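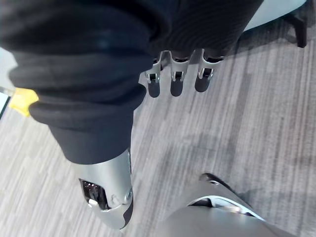 Dark knit sleeve over a silver wrist joint.

Fodstead double star project reaches 823 pairs

December 20, 2021 — The Fodstead double star project has now measured 823 of the 1,000 pairs on its observing list, and the newest batch of results went up over the weekend. For a project run almost entirely from backyards, driveways and one very windy hill, it's a wonderful number to see!

The list is known as the Najafi list, and it was put together for people with small telescopes and not much of a sky. Every pair on it is bright enough to show up from a town, streetlights and all. Many of them are old favorites, like Castor in Gemini and Albireo in Cygnus, but most are little-visited pairs with nothing but a catalog number to their name, and some hadn't been looked at by anyone in the group before this started in May.

Measuring a double star means recording how far apart the two stars are and the angle from the brighter one to the fainter one. Do that over years and you may see the angle creep around as the stars orbit each other (or find that they're just drifting past, at quite different distances, and only look like a pair from here). Either answer is worth having. Observers take a run of very short exposures, throw out the ones smeared by bad air, and stack what's left.

That last step used to eat up whole evenings. Most of the group now uses Rolimano, a small free program written by one of the Fodstead members, which sorts the exposures by sharpness and reads off the separation. The new version can also handle pairs with a big difference in brightness, where the glow of the main star tends to swallow the faint one. Those have been the real headache of the list — Sirius, as you might guess, is still unmeasured. 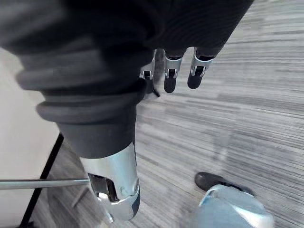 Black-tipped fingers under the edge of a dark fabric covering.

The biggest jump in the count came from two nights at Killska, the hill site north of town. The air was so steady that the stars hardly shimmered, even low in the south, and people who had planned to pack up at midnight were still going when Leo was high. Fifty pairs were finished there, several of them so close that they had looked like a single slightly stretched star from the backyards. A telescope with an 8-inch mirror split them cleanly. There was a fair bit of shouting.

Gamma Arietis was the warm-up target both nights, and it's a lovely one if you've never tried it: two white stars, nearly equal, sitting side by side like headlights. It's well placed in the evening right now and splits easily at moderate power. Anyone who got a small telescope recently could start there and then swing over to Gamma Andromedae, where the colors are gold and blue and much stronger than you expect.

Of the pairs still to go, a good share are in the spring sky, so the count will probably crawl until Leo and Virgo come around at a friendlier hour. The rest are mostly the lopsided ones. Temitope Haruna, who has been checking the measurements as they come in, would like to see a second observer on every pair closer than two arcseconds before the final table is made public. "I'd take a slow list over a shaky one," Haruna said. "And the close ones are the most fun anyway." 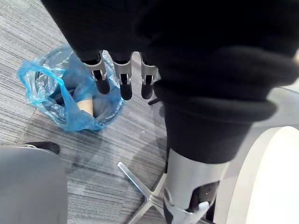
Funmilayo Nwosu said the winter pairs shouldn't be treated as finished either, and that Castor deserves a fresh measurement every single year. Its two bright stars take centuries to go around, Nwosu added, but the change shows up nicely when you put old drawings beside a new stack, and there's no better way to get a beginner hooked.

New observers can join at any point. You don't need a permanent setup or a cooled camera; a planetary camera and a mount that tracks for a few minutes will do, and visual estimates are welcome for the wider pairs. Please send the raw exposures along with the result, and note the orientation of the camera — a mirror-flipped field is still the most common reason a measurement comes back.

The next Killska session is planned for the first clear night after New Year's with no bright moon. Bring gloves, and a red flashlight if you have one.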